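Police custody and the missing recording

3 April 2018

The rule that interviews in custody must be recorded is usually discussed as though it covered the whole period of detention. It covers the interview. Conversations in the corridor, in the vehicle and at the cell door fall outside it, and a large share of later disputes about what a suspect said concern those conversations.

The Ustano inquiry, which reported in January, examined 758 detentions. In 641 of them the interview recording was complete and usable. The file for the same detentions was much weaker on everything before the interview began. Times were entered late, and in 90 cases the custody log gave no time at all for the suspect's first request to see a lawyer.

My view is that the duty to record should begin at arrest and end at release or charge. A suspect who has been told informally that cooperation will shorten the stay is in a different position from one who has not, and a court that hears only the formal interview cannot tell the two apart.

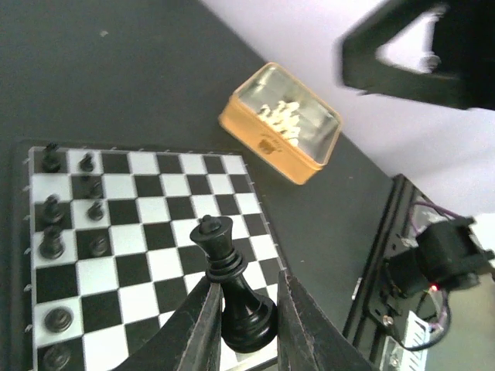

Sarpong objects that continuous recording would capture privileged talks between suspect and lawyer, and that no technical safeguard offered so far deals with this to the satisfaction of the defence.

The objection is sound as far as it goes. Consultation rooms should be excluded, with the start and end of each exclusion logged by the system and not by an officer. Stedix already supplies equipment to that pattern for tribunal waiting areas. The gap in the recording is then visible and can be explained by reference to a fixed room.

Cost is the other usual complaint. The pilot at Saltico ran for nine months on existing cameras, with added microphones and longer storage. The main expense was staff time spent answering disclosure requests, and that burden exists because the material is relevant.

A change in the law should set the retention period, name the excluded rooms and state what follows when a recording is missing. On the last point I would allow the court to disregard any statement made in the unrecorded interval unless the prosecution can show why the equipment failed.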